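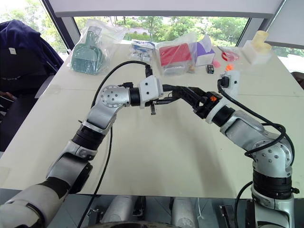

Rehema Khaemba said she would not sign off on the word "glitch" in the draft incident report. Two arms closing on each other after a stop had been pressed is a safety failure, she said, and the report should call it one. The draft was changed. The entry now reads "continued motion after stop command."

Lamidden two-arm station, fault review
Minutes of the meeting held January 7, 2021

1. Previous minutes
Accepted with one correction. The earlier minutes say the stop circuit "was verified." What was verified is that the button lights up. Nobody present had a test sheet showing that both arms came to rest.

2. What happened
Zaid Abou Jaoude read from the log. The station was running the small-parts handover, in which one arm passes an item to the other over the middle of the table. The operator pressed stop when the grippers were getting too close. The left arm halted. The right arm kept moving for 200 milliseconds and its fingers touched the left gripper. No one was hurt and no part broke off.

The written summary from Iserance, who maintain the controller, says the delay was "within expected behavior." The meeting asked expected by whom. The operator's sheet on the wall says both arms stop together, and people have been reaching over the table on the strength of that sheet.

3. Cause
Iserance puts it down to a cable on the right arm catching at the shoulder and briefly losing the signal. Zaid thinks this is possible. He has seen the cable pull tight when the arm folds in. He also pointed out that a lost signal ought to make an arm stop sooner, so the cable story explains the wrong half of the problem.

Rehema asked whether anyone had managed to bring the fault back by tugging the cable. Zaid tried it with the arms at low speed and got nothing. Iserance have not tried. The cause is to be recorded as unknown. "Probable cable fault" is struck from the report until somebody can make it happen on purpose.

4. Retest
The retest used the same handover with the small loose item in the center of the table and everything else kept to the back by the window. Speed was held down and the operator stood clear.

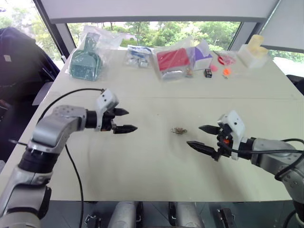 Of 16 stops, 13 were clean on both arms. On the other three the right arm lagged again, by less than before. Iserance's email called this "a strong improvement." The meeting does not share that view. The first fault happened at working speed and the retest was run at low speed, so the two sets of numbers can't be compared – and a stop button that works most of the time is not one we can train people to trust.

5. The Okoth update
Okoth have offered a new version of the motion software with a check that keeps the grippers apart. Zaid is in favor of installing it in April, once the present fault is understood. Rehema is against installing it at all as a fix for this, as it would sit on top of a stop circuit that still lags. No decision. The sales sheet was passed around and contains no test results.

6. Genum site
Genum run the same controller. They were asked by phone if they had seen anything similar and said no. On being asked how often they test the stop, they said they would get back to us. Still waiting.

7. Actions
Station stays at low speed, with no hands over the table while the arms are powered. Zaid to put up a new wall sheet and take the old one down.
Zaid to reroute the right arm cable and repeat the stops, with the cable both free and held.
Rehema to write to Iserance for the raw timing from both arms. A summary will not do.
Return to full speed not to be discussed before the timing arrives.

Next meeting when the Iserance data is in, or in six weeks if it isn't.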